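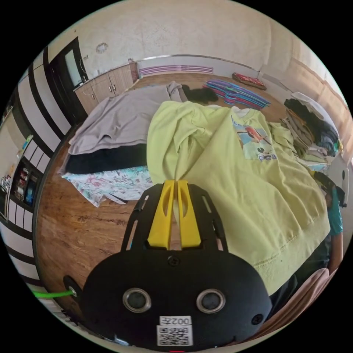

Floltero wants households to pay for help with folding the washing. The firm's home tidying course, which opens for bookings in February, costs £90 for six sessions and promises a "calmer relationship" with sweatshirts, blankets and bedding. Floltero says 2,879 people have joined its waiting list, though it would not say how many have paid. Rival Skivalum dropped a similar course after eight months. How either method copes with a family's weekly pile remains unclear.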